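Ozan Kılıçarslan
Apr 22, 2022

1/ Spent the afternoon with my daughter's robotics class. They have a project called Prondosia, which is a big name for getting an arm to pick things out of a metal bin. I went in doubtful and I'm still mostly there. Notes follow.

2/ The pitch on the class page says students will "teach a robot to tidy up." Fine. So far the teaching is a spreadsheet. 2,846 attempts since November, every one of them logged by a teenager typing "yes," "no" or "sort of."

3/ 1,811 of those are marked yes. I asked what counts as a yes. Team Halen says the object has to leave the bin. Team Shin says it has to leave the bin and land where it was meant to. Both teams type into the same column. You see my problem.

4/ To be fair, a kid on Shin had spotted this back in the winter and written a page and a half about it. Her fix was a second column. It got voted down because the term report was already half done – which is the most realistic engineering lesson I heard all day.

5/ Today's job was the bowl. There's a banana-shaped thing and a white bottle in the bin with it, and the bowl is the one they all complain about. Fingers have to go down over the rim and the side of the bowl curves away from them.
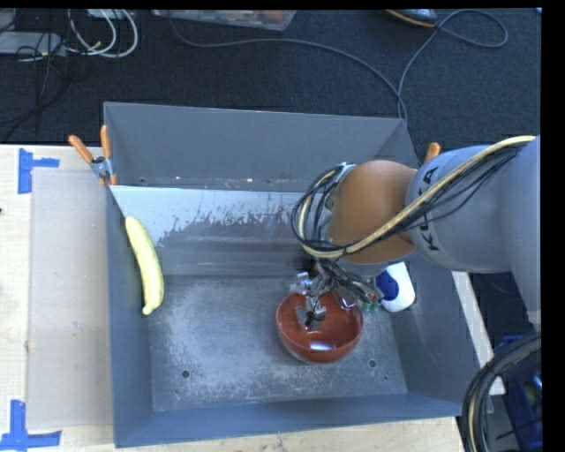 6/ What the kids do themselves

They pick the objects, set them in the bin, start the run and write down the result. The grasp planning is a package called Usari that came ready to use. I asked three students how it chooses where to grab. One said "geometry." One said "it's trained." One said she'd like to know too, and she's the one I'd hire.

7/ The teacher took this better than I would have. His view is that you learn to test a thing before you learn to build it. Maybe. I'd want at least 50 minutes a week with the lid off the software, and right now they get none.

8/ They also want to enter the regional contest with a 42-page report. I read the first ten pages. A lot of "cutting edge." Very little on the misses, and the misses are the good part – somebody sorted them by object and the bowl has its own tab.

9/ I've offered to come back and help split that column in two. My daughter has asked me to please not do that.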